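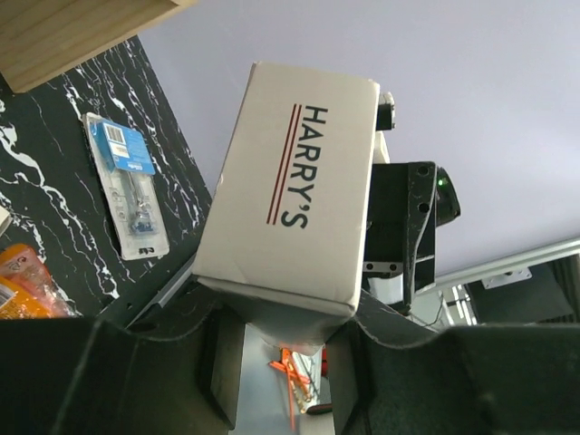

My record shelf finally gave up in May. Well, the middle of it did. It had sagged so badly that the gospel section was leaning on the blues section and I couldn't slide anything out without bringing two neighbours along with it. So I spent a weekend sorting the whole lot, all 387 of them, and I picked up a few things you might like to borrow!

Stand them up straight, first of all. Leaning is what warps them, and stacking flat is worse. I put an upright divider in every 50 records (I cut mine from an old shelf, sanded the edges and left them plain) and they've stayed put ever since.

For dust I use a dry carbon brush before each play, held lightly while the platter turns. If a record crackles after that I wash it: distilled water, a tiny drop of washing-up liquid, a soft cloth going round with the grooves and never across them. Rinse with more distilled water, keep the label dry, then leave it in the dish rack overnight. My old Drummond live LP had been unplayable for years and you can hear the choir's feet on the floorboards now – lovely.

Swap the paper inner sleeves for lined ones when you can. I get mine from Berkex, a pack at a time, and do the favourites first.

Musty covers go in a lidded tub with an open dish of bicarb, not touching, for a week or so. It didn't shift the smell from one I bought at the Cesholm market, mind you. That one lives in the hall.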